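Print this message | E-mail this message

[Drelby-builds] Re: October trip — who still has room?
From: Denise Haslam
Wednesday, 7:40 p.m.

Hello everyone,

Thank you for all the kind notes after Sunday's supper, and for the pies, which went faster than I could cut them. I'm answering the question below to the whole list, as three of you have asked me the same thing at the grocery store.

> Denise, we've got the trailer and two seats in the truck.
> Do you still need drywall lifts, or is Kasten Lumber
> sending theirs? And are we sleeping at the church
> again or at the school in Murkia?

Yes please to the trailer, and yes please to the seats! Kasten is lending us one lift, and we could happily use another. We have 13 people signed up so far and I would love to see 18, so if your brother-in-law is still wavering, tell him he doesn't need to know a thing about mudding. I certainly didn't my first year, and the family whose hallway I worked on was very gracious about it. 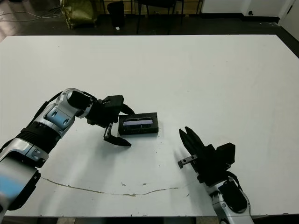 We'll be at the school this time, in the gym. Bring a cot or a good thick pad — that floor is hard, and I say so as a woman of 70. The showers are down the hall and the ladies get them first in the morning, same as last time.

The house itself belongs to an older couple on the river side of Murkia. The water came up past the outlets in every room, and the crew from Stukeck Electric has already been through with new wiring. What's left for us is hanging board, taping, and painting if we get that far. I do hope we get that far, as she has picked out a yellow for the kitchen and told me all about it on the phone.

We are still $300 short on gas and food. If you can't come but would like to help, a check to the church with "Murkia" on the memo line will find its way to me.

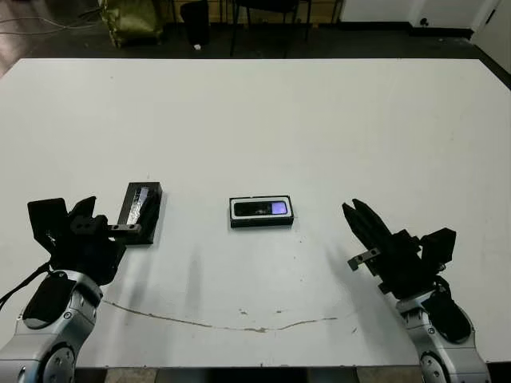 WHAT TO BRING

- Work gloves and safety glasses
- A dust mask you can stand to wear all day
- Utility knife and a screw gun, if you own one
- Old shoes, and a second pair for indoors
- Bedding and a towel
- Any prescriptions you take

Put your name on your tools, please. I still have somebody's tape measure from the spring and I'd like to give it back.

Warmly,
Denise

Contact the list owner | Copyright Drelby Builds | Back to top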